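4.3 Teaching the Planner Your Clutter

Skedano plans for both arms at once, so finish the camera check in 4.2 first.

1. Open the cell view and confirm that both arms share one origin. If they disagree, reload the Masusix profile.
2. Label each container by color. The planner is not offended by "yellow."
3. Set the handover margin to 9 mm and press Plan.
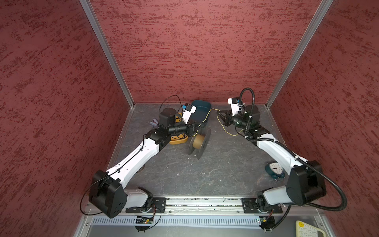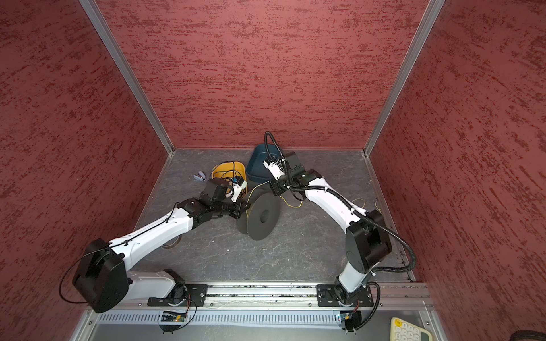
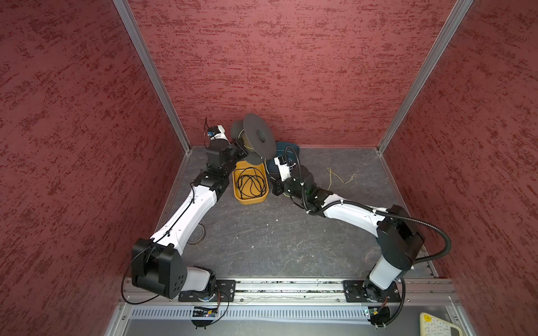
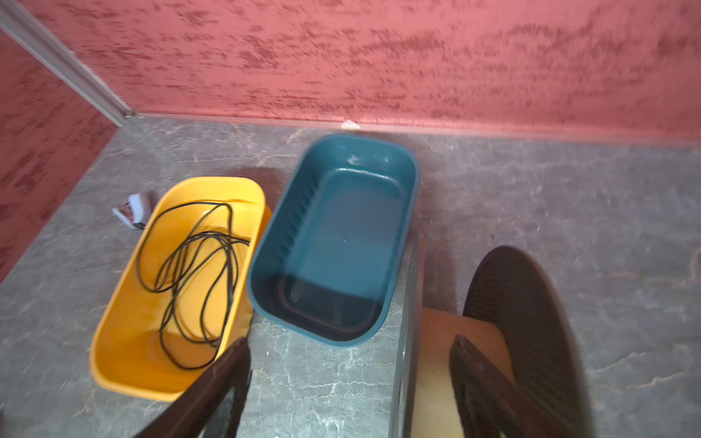 Two-arm cell with yellow and teal containers. The last view is from a wrist camera.

4. Step through the plan at low speed before you trust it.

CAUTION: Loose wire is thinner than the planner's idea of an obstacle. Mark it as a keep-out area by hand.

NOTE: Error 789 means both arms want the same spot — pick a favorite under Priority.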